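What I Saw at the Ivildale Open Day

I should say up front that I went to the Rinum open day in Ivildale expecting to be annoyed. My brother-in-law had a spare ticket, I had a free afternoon, and I've read the phrase "household robot" in enough press releases that my eyes slide right off it now. So take all of this with whatever amount of salt you like.

Rinum has the ground floor of the old Wainwright building, the one with the bad parking lot. They're working on a machine that picks up and sorts household stuff. Clothes, mostly, plus the odds and ends that get mixed in with clothes. The sign by the door said they want it in people's homes within 12 months. I wrote that down so I can check.

The robot itself had the first half hour. It's one arm on a rolling base, and it took a towel out of a bin, held it up, thought about it, and put it on a shelf. People clapped. Then it did another towel. A kid near the front asked if it could do a sock, and the presenter, Lucrezia Farina, said socks were "on the roadmap." I liked her, by the way. She answered what she was asked and she didn't do the voice that people do at these things. But the answer to the sock question was no.

I timed the towels because I'm that kind of guest. The quickest took seven seconds from bin to shelf and the slowest took so long that the man next to me went and got coffee. Same towels, same bin. When I asked what made the difference, I was told "grasp confidence," and I still don't know if that's an explanation or a name for not having one.

What I hadn't expected was the part where they show you how the thing gets taught. There's a hand-held gripper with a camera on it, and a person walks up to a pile and does the job with that. The recordings go into training. They had a screen on the wall with some of what it picks up, and I stood there longer than I did at the robot. 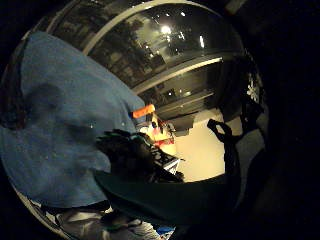
What the gripper camera gets: blue fabric, green fabric, and a dark fuzzy something in between.

I've been thinking about that view ever since. The blue cloth takes up most of one side and you can't tell what it is. Could be a shirt, could be a pillowcase. The shiny dark surface behind it has a ceiling light reflected in it, so there's a second room in there for the software to get confused by. I have eyes and a lifetime of laundry and I couldn't tell you what the fuzzy thing is. If the plan is that a machine watches enough of this and comes out knowing what belongs in which drawer, then I'd like to see more of the steps in the middle.

Ataberk Tekin, who runs the teaching side, told me a good session is 100 pickups and that the early models needed around 500 before they stopped grabbing at shadows. I asked him whether it still grabs at shadows. He said "less." Fair enough, and I'll give him credit for not saying "never."

Visitors were allowed a turn with the gripper. It's heavier than it looks and your wrist knows about it quickly. I moved a dish towel from one box to another and dropped it once, and a staff member told me the drops are useful too. Everything was useful that afternoon. I never did hear about a recording that got thrown out.

Things I asked and didn't get a number for: the price, what happens when the pile is wet, and who sees the recordings once they're made in somebody's actual bedroom. On that last one I was pointed to a privacy leaflet that had run out. They said they'd email it. It hasn't come.

My brother-in-law loved the whole thing and wants to sign up for the home trial they're planning over in Dendley in June. I told him he owns nine towels and folds none of them, so maybe he's the target market. If he gets picked I'll go over and watch, and I'm bringing socks.

The coffee was free and pretty good. Park on the street if you go to the next one.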